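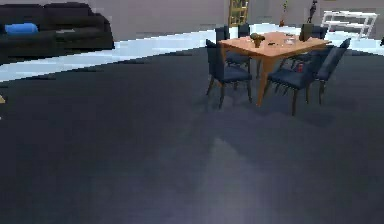
About Sikard

Sikard repairs and refurbishes portable and desktop computers for private customers, schools and small offices. The company was established to keep serviceable equipment in use, and that remains its principal work. We replace batteries, screens, keyboards and cooling fans, fit additional memory, and transfer data from old machines to new ones. We also accept computers that other workshops have declined, subject to an inspection at our bench in Zelenák Street.

Our workshop

The workshop has 15 repair benches and a separate room for liquid damage. Each computer is entered in Cikex, our internal job register, on the day it is received, and the customer is given a reference number which remains valid until the machine is collected. No work is started before a written estimate has been accepted. Where the cost of a repair would exceed the value of the machine, the estimate says so.

Parts are purchased from approved suppliers and tested before fitting. Used parts are offered only with the customer's consent and are listed separately on the invoice. Removed parts are returned on request — batteries excepted, as these must go to a licensed recycler.

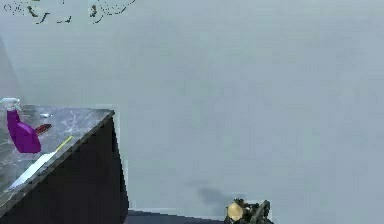 Heather Lamont holds that an estimate should be short enough to be read at the counter, and has asked that no customer be sent a list of part codes without a plain explanation beside it. The company adopted this as a rule for all written estimates, including those issued to schools and offices under contract.

Data and privacy

Customers are advised to make a copy of their files before handing over a computer. Where this is not possible, we can make one for a fixed fee. Copies are kept for 31 days after collection and are then erased. Staff open personal files only when a fault cannot be traced by other means, and only with permission.

Recovery from failed drives is carried out by Odier under a separate agreement. Customers receive Odier's terms in advance and may decline them without charge.

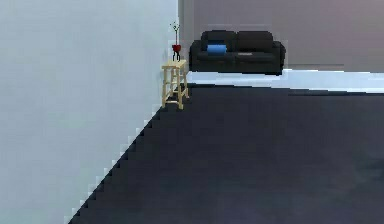

Interior view with dark flooring and a pale wall

Refurbished computers

Computers that we buy back are cleaned, tested and given a new installation of the operating system. Every refurbished portable is sold with a battery that holds at least 80 per cent of its original capacity, and with a written record of the parts replaced. Schools ordering 32 or more machines may ask for identical keyboards and chargers throughout the order.

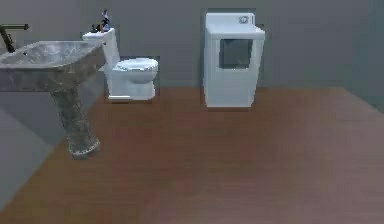
Text: Boris Jelínek
Page last revised: 27 June 2025

Training and employment

Sikard takes on trainees each June. Training covers soldering, fault finding, safe handling of batteries and dealing with customers, and every trainee completes 100 supervised repairs before working alone. Applications should be made in writing to the workshop, with a short account of any previous experience. Formal qualifications are welcome but are not required.

Complaints

A complaint about a repair should quote the Cikex reference number and may be made in person or by letter. It is examined by a technician who took no part in the original work — the customer may be present if they wish — and the findings are sent to the customer in writing.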